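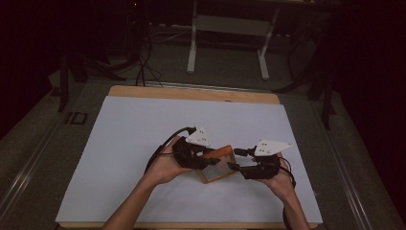

Snežana Stojanovska's answer to whether machines can do chores yet is that they can do most of one, and that the last part of it costs more than the rest combined. She would put a robot on a packing bench tomorrow if someone could tell her what it does when a lid sits crooked. So far, she says, the suppliers she has spoken to talk about speed instead.

Crooked lids are a fair place to start. A factory robot that welds or palletizes works in a space built for it, with parts held in fixtures and delivered in a known orientation. Chores have no fixtures. A drawer organizer, a lunch container or a box of screws turns up at whatever angle the last person left it, and the worker is expected to hold it with one hand and do something to it with the other. Engineers call this bimanual manipulation. It is hard because each hand is the other hand's fixture, and a small error on one side shows up as a force on the other.

The present approach is to skip programming the motion and record it. An operator straps a gripper to each hand and does the job through a pair of jaws. A transparent box with thin wooden edges and an orange block, set on a white surface, is enough to give the method trouble. Clear panels are poor targets for a camera, which tends to report the surface behind them. The block is easy to see, but the force used to press it is not in the picture at all.

Working through jaws also strips the operator of most of what a hand does. There is no rolling an object between thumb and finger, and no sliding a fingertip along a rim to find the corner. What remains is close to what a two-finger robot can reproduce, and the recordings are useful for that reason. Operators who start out fluent become clumsy, then adapt. Khairul Goh, who plans recording sessions at Harnov, discards each operator's first 74 attempts on a new task. "They are still learning what they no longer have," he says.

Harnov's current set for small-container handling holds 923 usable recordings. A policy trained on them was run on a two-arm bench in March, with seven container types, two of which were missing from the training data. On the five familiar types it finished the job in most runs, at a pace well below that of a person. On the two unfamiliar ones it usually reached the container and closed on it correctly, then failed at the moment of contact between parts. The typical fault was a tilt of a few degrees, followed by continued pushing.

Goh regards the pushing as the real defect. A person who feels a part bind will back off, turn it slightly and try again, usually without noticing. The recordings contain few such corrections, for the simple reason that good operators seldom need them. Harnov now asks for deliberate mistakes: start crooked, jam it, recover. These sessions are slow, and operators dislike them.

Follel, which sells two-arm cells to small assembly shops, has gone the other way. Its Cerevau cell puts a force sensor behind each jaw and stops when the reading passes a set limit. A stopped cell calls a worker, who frees the part and restarts the cycle. In one shop's trial the cell completed 985 cycles over the test period, and the figure includes the cycles that needed a hand. The shop kept the cell but moved it next to a staffed bench — a sensible decision, though it does limit the savings.

Homes are further off. A shop can standardize on one box and order it by the pallet. A kitchen holds containers from a dozen makers, some warped, some with the wrong lid, and the person who would be called to free a jam is the person who bought the machine to avoid the work. Lighting is worse, surfaces are cluttered, and there is no technician on shift.

Stojanovska has seen the Cerevau cell run and thinks it suits a shop with one product and long batches. Hers changes over several times a shift. She has asked Follel for a quote that includes retraining time, and has not yet received one.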